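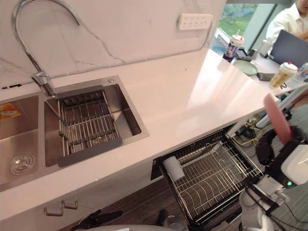 Descaling a Kitchen Tap

Households in Hatdale have hard water, and limescale should be removed every March. Mix 300 ml of white vinegar with an equal amount of warm water.

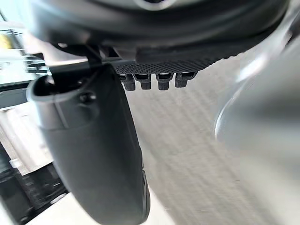 Landura Home Care Office

Unscrew the nozzle at the end of the spout and leave it in the mixture for 2 hours.

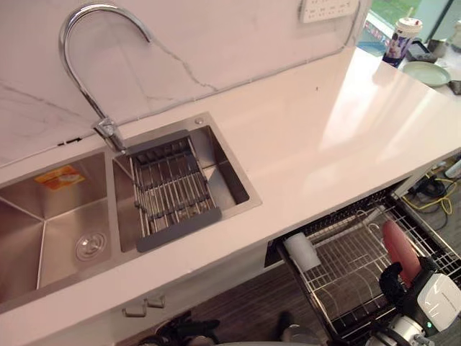

Brush the mesh gently with an old toothbrush, then rinse it under cold water for 10 seconds.

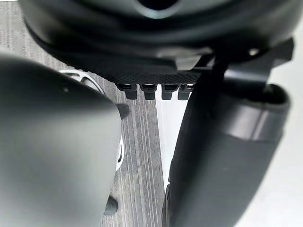 Refit the nozzle by hand. Do not use a wrench, and replace any washer that has split.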